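Project report: Hanging Up Before Bed
Thirumalai Nair, Pirkcombe House, 15 Oct 2018

My question was whether clothes left on a bed get hung up sooner if the hanger is already there. The handbook allows 600 words. I will not need them.

Setting. A bedroom with a large bed, white bedding and a black headboard. Clothes went on the bed, as clothes do.

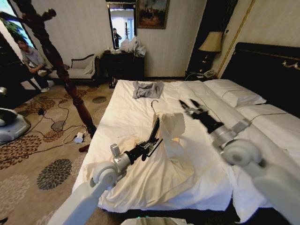

Fig. 1. Cream garment on its black hanger, gray one still waiting.

Results. Over 5 evenings the cream item went back on its hanger every time. The gray one was moved to the far corner and ignored - a method I also use at home.

The room itself was no excuse. It has a tray ceiling and finely striped wallpaper, far smarter than anything I have failed to tidy before.

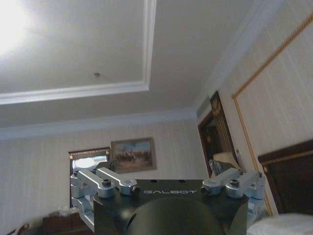

Does a garment need to be buttoned before it goes on a hanger?
Only the top button, which keeps the shoulders from sliding off.

Further trials are planned for December.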